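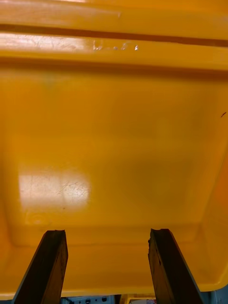

Última modificación: 4 de mayo de 2026

Vindeo abrió sus puertas a los accionistas pequeños, que llegamos en autobús desde Fatulville y recibimos una acreditación con el nombre mal escrito. La mía decía «Invitado de Hyvönen», con lo que durante media mañana me trataron estupendamente.

Conviene recordar el lío. Hyvönen quiere comprar el 65 % de Vindeo, el consejo dice que está encantado, y Listus, que también quería, dejó de llamar en diciembre. Marjatta Laaksonen, la presidenta, nos dio la bienvenida en 3 minutos y no pronunció ninguno de los dos nombres. Habló de «socios de largo recorrido». Un señor de la segunda fila preguntó cuánto de largo y le ofrecieron café.

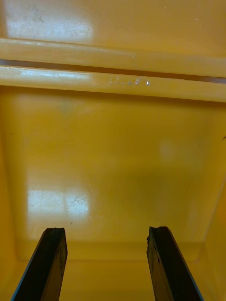 Cubeta de plástico amarillo, vacía.

Después nos pasaron a Gerd Voß, director financiero, con una presentación de 104 diapositivas. La deuda salía en la última, en un gris muy elegante. Fasil Jemal, que representa a un grupo de minoritarios y se había traído la memoria anual subrayada, pidió volver atrás y Voß dijo que el mando solo iba hacia delante. Me lo creo - el mío hace lo mismo.

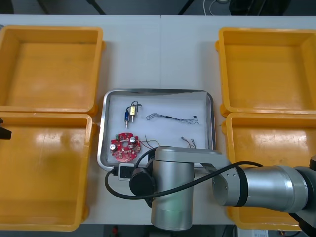 Bandeja metálica con piezas electrónicas, entre cubetas.

En la comida (salmón, patata, más salmón) me tocó al lado de Anneli Juntunen, del equipo de Hyvönen. Me preguntó qué tal veía «lo nuestro» desde dentro. Miré mi acreditación y contesté que con prudencia. Por ella supe que la oferta ya va por más de 124 millones y que lo que se discute ahora es quién se queda con el despacho
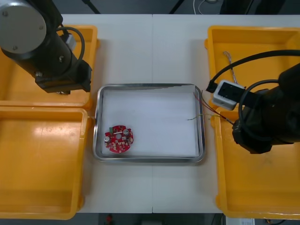 de la esquina, el que da al lago. Heikki Mustonen, fundador y todavía consejero, no piensa soltarlo. Nos lo enseñó él mismo por la tarde, con la puerta abierta y sin dejarnos pasar de la alfombra.

La votación quedó aplazada sin fecha. El autobús de vuelta salió puntual, y la acreditación me la he quedado para la próxima junta.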